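# Chapter 9: Variable Stars

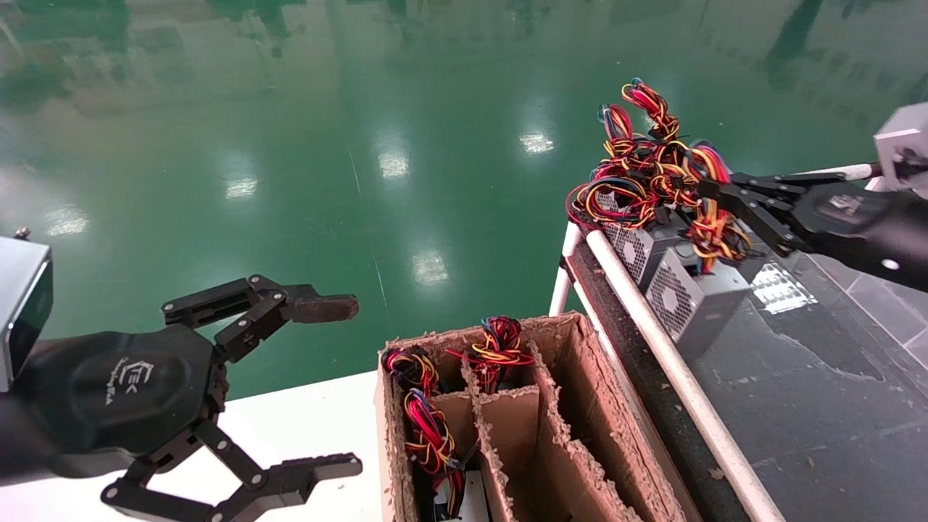
Page 219

Most stars look the same from one night to the next. A person who learns the main patterns of the winter sky in December will find them again the following winter, each star as bright as before. For a long time people took this to be true of all stars. It isn't. Many stars change in brightness, some by a little and some by a great deal, and a few of these changes can be followed with no equipment at all.

A star whose brightness changes as seen from Earth is called a **variable star**. The definition says nothing about the cause. Some variables change because the star itself swells and shrinks. Others are steady stars that are blocked from time to time by a companion. Both kinds go under the same name, and sorting one from the other is the main work of this chapter.

## 9.1 Measuring brightness

Chapter 2 introduced the magnitude scale, and you will need it here. Recall that the scale runs backward: a star of magnitude 1 is brighter than a star of magnitude 2, and the faintest stars most people can see from a dark place are close to magnitude 6. A difference of five magnitudes is a factor of 100 in brightness. A difference of one magnitude is a factor of 2.512.

The magnitudes in this chapter are all apparent magnitudes unless the text says otherwise. They tell you how bright a star looks, which depends on its distance as well as on how much light it gives off. When we follow one star over time, the distance stays the same for all practical purposes, so any change in apparent magnitude has to come from something else.

To estimate the magnitude of a variable by eye, an observer compares it with nearby stars that do not vary. These are called **comparison stars**. Suppose one comparison star has magnitude 3.2 and another has magnitude 3.8. If the variable looks halfway between them, its magnitude is recorded as 3.5. If it looks closer to the brighter one, the observer might write 3.4 or 3.3. A practiced observer can usually get within a tenth or two of a magnitude this way.

Several things can spoil an estimate:

- Moonlight, haze, or thin cloud may dim one part of the sky more than another.
- A star low in the sky looks fainter than it would overhead, as its light passes through more air.
- Red stars are hard to judge. The longer the eye stares at a red star, the brighter it seems. Use quick glances.
- Knowing what the star "should" be doing leads people to see what they expect. Look at your earlier notes after you have written the new estimate, and leave the new one as it is.

## 9.2 The light curve

A single estimate says very little. The useful record is a graph of many estimates against time, called a **light curve**. Time runs along the bottom, and magnitude runs up the side with the smaller numbers at the top, so that a brighter star is plotted higher.

Three quantities are read from a light curve. The **maximum** is the point where the star is brightest. The **minimum** is the point where it is faintest. The **amplitude** is the difference between the two, in magnitudes. If the pattern repeats, there is a fourth quantity, the **period**, which is the time from one maximum to the next or from one minimum to the next. For eclipsing stars the minimum is normally used, as it is sharper and easier to time.

The shape of the curve matters as much as the numbers. A steep rise followed by a slow fall suggests one kind of star. A long flat stretch broken by a short dip suggests another. With some experience you can often name the type from the shape alone, though a spectrum may be needed to be sure.

## 9.3 Two broad groups

**Intrinsic variables** change because something happens in or on the star. The pulsating stars belong here. Their outer layers move out and in, and the surface temperature changes along with the size. Delta Cephei, the star that gave the Cepheids their name, repeats its cycle in a little over five days. Mira, in the constellation Cetus, takes about eleven months, and for much of that time it cannot be seen without a telescope or binoculars.

**Extrinsic variables** change for reasons outside the star's own workings. The best known are the eclipsing binaries, in which two stars orbit each other and our line of sight lies close to the plane of the orbit. Algol, in Perseus, is the usual case. It stays near magnitude 2.1 for most of its period of 2.87 days, then fades to 3.4 and recovers, all within ten hours. A second, much shallower dip comes when the fainter star passes behind the brighter one. It is too small to notice by eye.

Some stars do not sit neatly in either group. A nova involves two stars, like an eclipsing binary, but the outburst takes place on the surface of one of them. Novae are counted as intrinsic and are treated in Section 9.6.

## Before you go on

Try these before reading Section 9.4.

1. A variable looks slightly brighter than a comparison star of magnitude 4.6 and much fainter than one of magnitude 3.9. Give a reasonable estimate and explain how you chose it.
2. A star has a maximum of 7.0 and a minimum of 9.5. What is its amplitude? By what factor does its brightness change?
3. Algol has a minimum at 8 p.m. on a certain evening. Work out the time of the next minimum. Could you observe it from the same town?
4. A pulsating star gives off 1000 times as much light as the Sun at minimum and 4000 times as much at maximum. Find its amplitude in magnitudes – the formula is in Chapter 2.

Keep your work for question 3. The same star comes up again in Section 9.5, where its light curve is used to find the relative sizes of the two stars.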